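4.2 Folding shorts and jerseys

Use a flat surface large enough to lay out one garment at a time. A fabric-covered table keeps shiny, lightweight shorts from sliding.

1. Empty the clean kit onto the table and keep the shorts apart from the jerseys.
2. Pull each garment out of its bunch and shake it once.
3. Lay the shorts flat with the waistband away from you. Smooth the gathers in the elastic by hand.

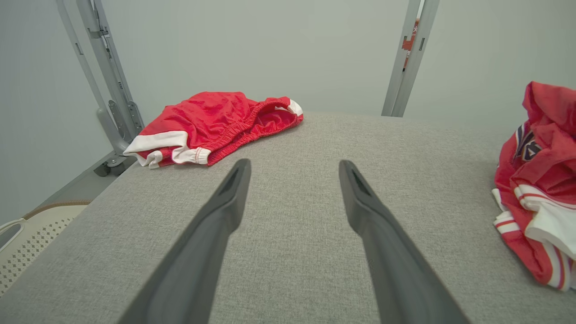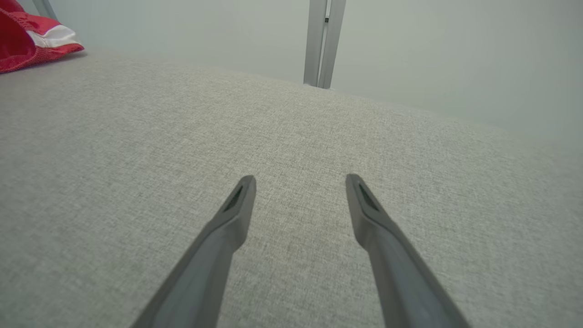 Fig. 6. Gray fabric work surface. The first view also shows red shorts and a jersey, both crumpled.

4. Fold the shorts in half, leg over leg, then bring the waistband down to the hems.
5. Lay the jersey face down. Fold in both sides and sleeves, then fold up from the bottom.
6. Stack by size and place in the Bultanico bin.

Note: Fold jerseys so that the logo ends up on top.

Caution: Do not iron over printed logos or numbers. Do not load a bin past the fill line.

For lost bin labels, contact Drita Vidmar at the Odislow storeroom, extension 286.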